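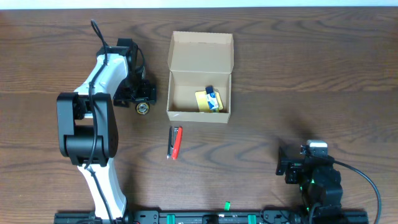

The procedure for closing a household in the Plulterlow district ran to 14 pages, and Larasati Purba had written nine of them. Each item was to be entered on the sheet, wrapped if it could break, and placed in a carton with its heavier end down. Cartons were to be filled to within two inches of the top. A carton with space remaining was to be padded or kept open until something suitable was found.

Carton 37 was the last one. It stood open on the table at ten in the morning with its lid up and one small yellow package in it, toward the right, near the front wall. The sheet had no line for the package.

She telephoned the office.

"Describe it," said Knut Hinrichs.

"Yellow. Small. It has a blue-and-white label."

"What does the label say?"

"I don't have my glasses."

"Then enter it as Sundries."

Sundries required a second signature when the owner was deceased. The owner, Elfriede Lammers, had died in April, at 88, leaving the contents of four rooms to a nephew in Brulel who had asked for everything and specified nothing. The second signature was normally supplied by Hauke Rieger, who had the van. He came up at eleven, looked into the carton, and did not pick up the pen.

"Where was it?" he said.

"Behind the drawer in this table. It had slipped down the back."

"Then it goes with the table."

"The table goes unwrapped. The package can't travel in an unwrapped item."

Rieger thought about this. He ran his thumb along the grain of the wood, which was dark and ran the long way. He said his mother had kept things behind a drawer too, and that they had sold the dresser before anyone checked.

Purba turned to page six, where she had provided for items found inside other items. The paragraph covered coins, letters, keys and medicine. It directed that such items be bagged and taped to the inventory. She had written it in one afternoon and had not considered where a person might choose to put a thing.

She wrote a new line at the bottom of the sheet: Package, yellow, one. Found in table. To be handed over in person.

Rieger signed. The drive to Brulel took five hours, and he asked whether she wanted the lid taped or only folded.

"Folded," she said, and went to find her coat.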